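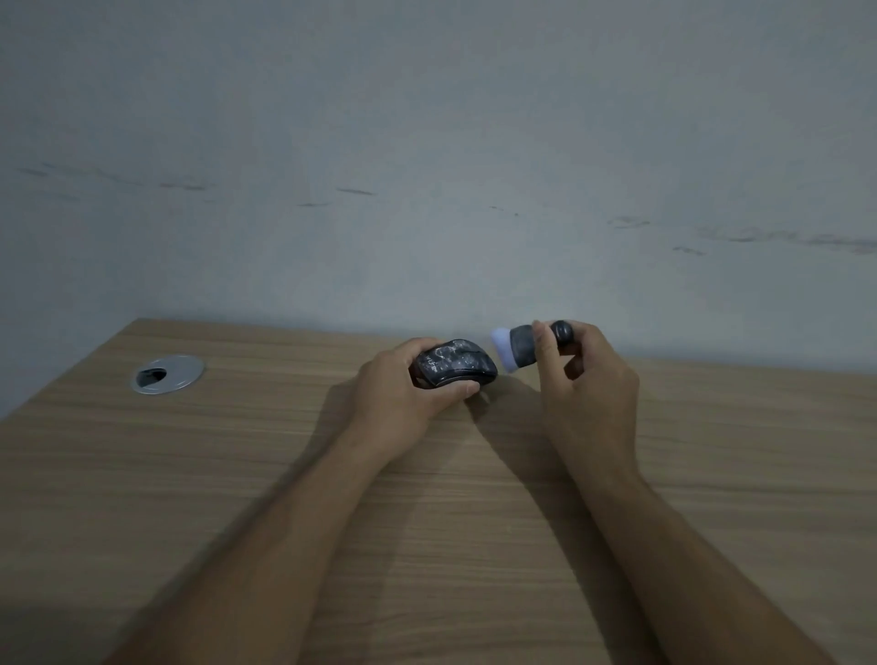 Mouse in the left hand, small cylinder in the right, both held over the desk.

Recording a two-handed task with the Jultus head kit

The Jultus kit is a head camera and an upload service for people who supply hand-task clips to robot teams. The camera weighs 197 grams on our scales. We used it at a desk in our Flarkville office with the Rantala app, version 2.

Setting up

Clear the desk of anything you won't be handling. Put the camera on, tighten the rear strap and open the live view in Rantala. Look at the middle of the desk and tilt the camera down until both hands stay in view when you lift them to chest height. Push your sleeves up and take off your watch.

Recording

Press the side button and wait for the tone. Pick up the parts one at a time and bring them together slowly over the desk. Keep your thumbs away from the join if you can, as the software has trouble following a part that is mostly covered. 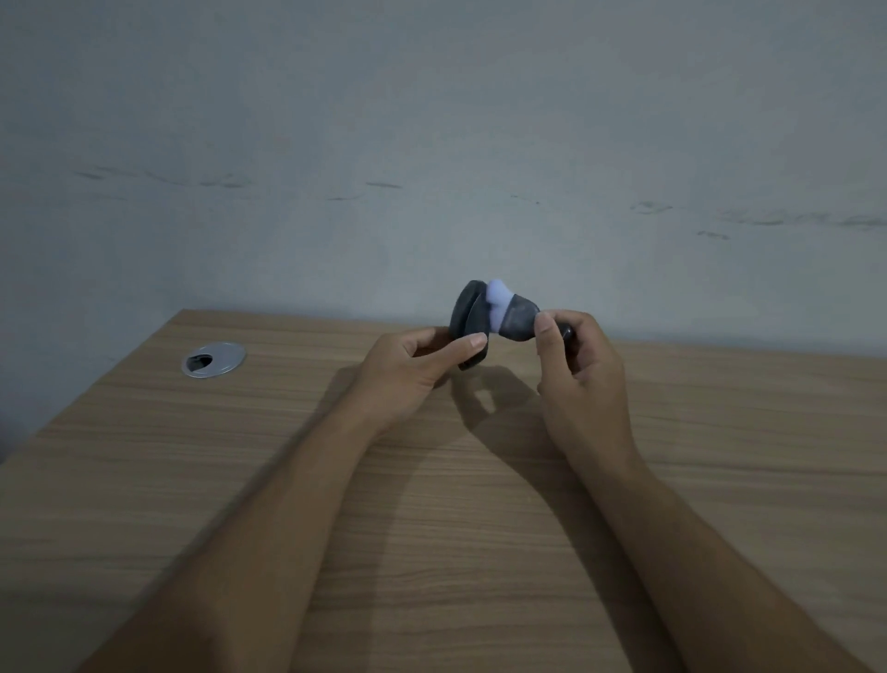 Turn the parts only as far as you need to, then hold still for a second before you put them down. Press the button again to stop. Keep each clip to one task. Our first batch had 23 clips in it and the upload went through in one go. The limit is 100 clips per batch.

Labelling

Rantala sends each batch to Curna, the labelling page. Type a short name for the task, such as "join parts" or "pull parts apart", and mark which hand did the moving. Delete any clip where your head turned away.

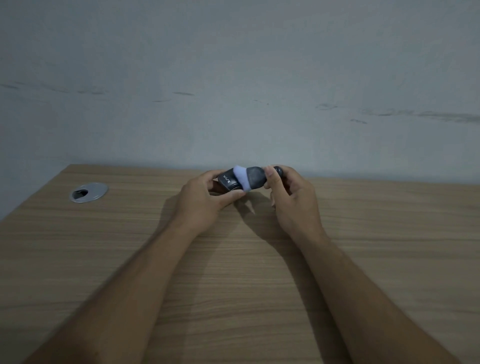 Can I record without an internet connection?

Clips are saved on the camera and wait there until you next open Rantala online. Leave them on the camera until Curna shows the batch as received.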